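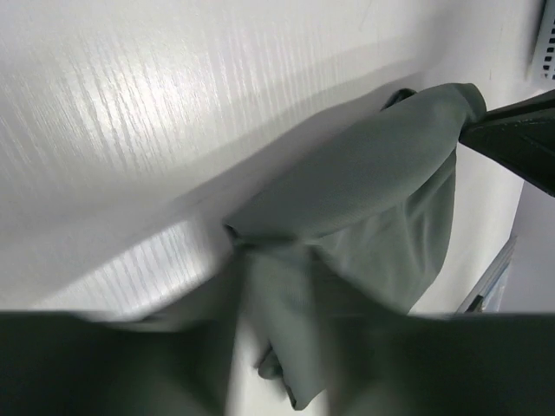

Lollon Garment Hire
Folding and Finishing Room, Pringle Building
Safety and Condition Checklist, with comments

Date of check: February 5, 2020
Checked by: Ülle Lepik
Accompanied by: Dušan Štěpánek, who held the torch
Previous check: January (Norbert Sokol)

Mark each line OK, ATTENTION or FAIL. Comments are required for anything that isn't OK. Comments on things that are OK are discouraged, but I have seen Norbert's January sheet and I'm not going to be the one who starts following that rule.

SECTION 1. FLOOR AND ACCESS

1.1 Door opens fully and closes by itself
ATTENTION. Opens fully. Closes by itself if you have the afternoon to spare. Closer needs adjusting.

1.2 Walkway clear between door and folding table
OK. The rail of returned coats has finally been moved to the corridor, where it will presumably turn up on the corridor checklist.

1.3 Floor dry, no loose mats
OK. The loose mat mentioned in January has been thrown away. Two people have asked me where it went and both seemed upset.

1.4 Fire exit sign lit, route clear
OK.

1.5 Extinguisher in place, tag in date
OK. Someone has hung a tabard on it. Tabard removed. Please don't hang things on the extinguisher, however well it takes a tabard.

SECTION 2. FOLDING TABLE

2.1 Table stable under load
OK. Leaned on it from each side. Dušan offered to sit on it and was thanked.

2.2 Surface clean before work starts
OK. Wiped down with Prura and left to dry. The bottle says 5 minutes. We gave it 6, as we are careful people.

2.3 Surface free of splinters, raised edges and anything that could snag fabric
OK. Checked by hand and then with an old pair of tights, which is the recognised method in this room even if it has never been written down. Now it has.

2.4 Glare
ATTENTION. A white table under strong light throws a good deal of it back at you. Zuzanna has complained that she can't find marks on pale garments at the bright end and has to carry them elsewhere to look. I tried it and she is right. Suggest a diffuser over the light. Norbert wrote "squint" in the January comments, and I've chosen to treat that as a temporary measure.

2.5 Table height suitable
OK for me. Dušan says it was built for somebody's aunt. Blocks are available from stores on request and he has been told so before.

SECTION 3. GARMENTS IN HAND

This section covers handling on the table, before anything goes near the press. Use whichever garment is being worked on at the time. Do not go and find a nice one.

3.1 Garment laid flat before folding
ATTENTION. A garment twisted into a roll is not folded, it is hiding. Shake out, lay down, smooth from the middle towards the ends, and only then start making decisions about sleeves.

3.2 Garment held clear of the floor
OK today. Long items should have their trailing end brought up on to the table first. If it has touched the floor it goes back to wash, including when you think I wasn't looking.

3.3 Seams and hems checked before folding
ATTENTION. Being done, but in passing. Pinch the hem up so that both layers of cloth are in view and follow the stitching along. Loose threads are to be snipped and never pulled. I would also like the ends of sleeves looked at every time, as that is where customers look, usually while holding a phone.

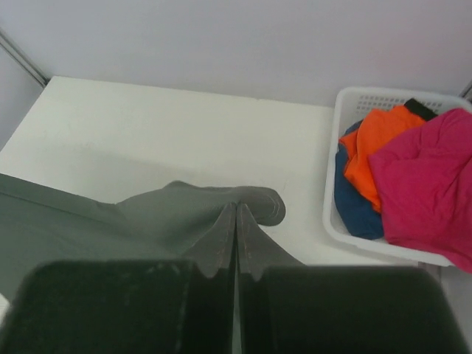 Item 3.3. Grey-green garment on the white table, fold pinched up with the stitching showing along its edges.

3.4 Pins, badges and pocket contents removed
FAIL. One safety pin found in a waistcoat in the finished pile. No injury, although there was language. Every pocket, every time, including the small inside one that you have decided is decorative.

3.5 Dark and pale items kept apart
OK. There was a discussion over whether grey-green counts as dark. Ruling: it goes with the darks until somebody produces a chart. Oľga has since offered to produce a chart.

SECTION 4. PRESS AND STEAM

4.1 Riner press: cable and plug undamaged
OK.

4.2 Riner press: guard closes and latches
OK. Latches on the first attempt, a clear improvement on January.

4.3 Water tank emptied at end of shift
ATTENTION. Not emptied last night. The log says it was. I'd rather have an honest blank than a cheerful tick.

4.4 Heatproof gloves, one pair, within reach
ATTENTION. One left glove and another left glove. Within reach, I grant you. Matching pair ordered.

SECTION 5. STORAGE

5.1 Finished stacks no more than 20 items high
FAIL. Tallest stack was 34. It had a lean to it. Dušan restacked it while I wrote this line, and he would like that recorded.

5.2 Heavy items on lower shelves
OK.

5.3 Scissors and snips returned to the hook board
ATTENTION. Board has outlines painted on it to show what goes where. The small snips were hanging in the outline of the large scissors, looking pleased with themselves.

ACTIONS

Door closer to be adjusted (1.1): Norbert Sokol
Light diffuser, get a price (2.4): Ülle Lepik
Handling refresher for everyone on the table (3.1, 3.3, 3.4): Zuzanna Śliwiński. Bring a garment with a long hem.
Tank log to be filled in after the tank is emptied, in that order (4.3): all
Gloves (4.4): ordered, chase if not here before the next check
Stack height line to be taped on the shelf uprights (5.1): Dušan Štěpánek

COMMENTS ADDED AFTER CIRCULATION

N. Sokol: "Squint" was shorthand. Will do the door.

Z. Śliwiński: Happy to run the refresher. Could we do it at the end of the table without the glare?

O. Tichý: Chart attached. It has a separate column for grey-green.

D. Štěpánek: Blocks requested from stores. Stores has no blocks.

Ü. Lepik: Noted, will add to 2.5. Sheet to be kept in the blue folder by the door, if you can get the door shut.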